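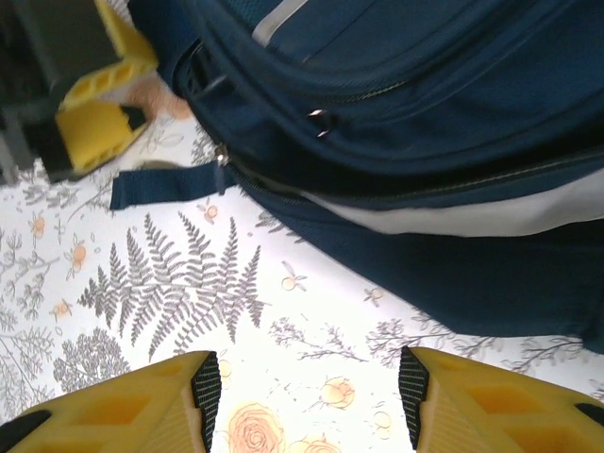 One reader of my last column tells me that writing your name on your things is for children, and that any grown adult with a phone can find a lost bag perfectly well without it. I've been chewing on this all week, and I think the reader is wrong in a rather wonderful way, so let me make the case for the name label!

I grew up with labels. Gym shoes, lunch boxes, the inside of every coat collar, all of it marked before the first day of term. Then we turn 16 or so and stop, just at the age when our things start to cost real money and we start leaving them on buses.

The lost property counter at Skarkard bus station is one of my favourite places in town. Go in and have a look (they're very friendly). The shelves are full of good umbrellas, good gloves, bags in every sort of dark blue and black, and hardly any of it says whose it is. The staff will open a bag and search for a clue, and what do they find? A banana, a charger, a receipt from Vuorinen's for two light bulbs.

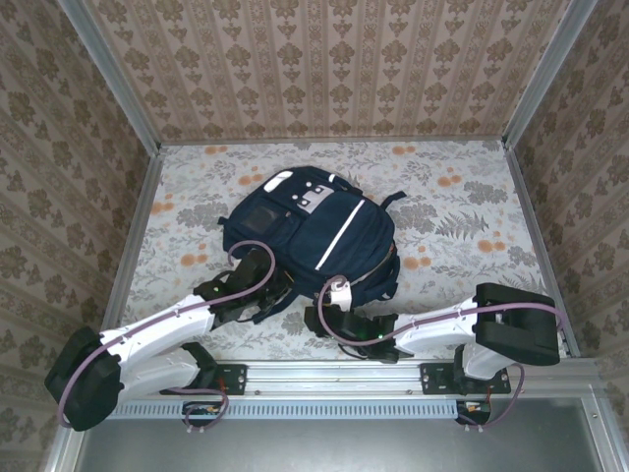 A phone number would do it. Five seconds' work, and a stranger can ring you up the same afternoon. I left a rucksack on the 408 in April and had it back by teatime, only for the number on the inside flap. The driver read it out to me over the phone with such pleasure, as if we'd both won something.

And I think that pleasure matters. People like giving things back. Most of us have picked up a scarf from the pavement and stood there feeling useless, then hung it on a railing and hoped. A label gives the finder something to do with all that goodwill. A tracking tag does nothing of the kind - it tells you where your bag is, but the person standing next to it still has no idea who you are.

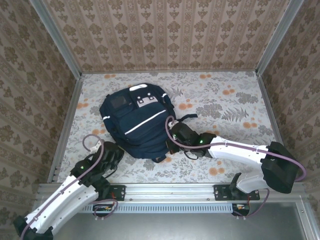 There is a fair worry about privacy, and I share some of it. I wouldn't put a home address on anything that also holds my keys. A first name and a number, on the inside, is plenty. Schools might think about that too, particularly those that still ask for the full name across the back of a bag in capitals.

Then there's the matter of looks. Some people hate the idea of ink on a nice thing, but it needn't show. Under a flap, behind a pocket, along the seam. Dark cloth has always been the trouble, as black ink vanishes on navy, and for years I used sticky tape that came off in the rain. White ink is the answer. I'm very taken with it, and have now done the umbrella, both bike lights and the lid of every cake tin I own.

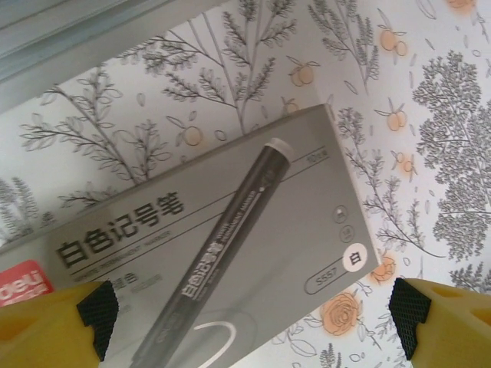

*A box of white permanent markers.*

The cake tins, I should say, have started coming home from parties.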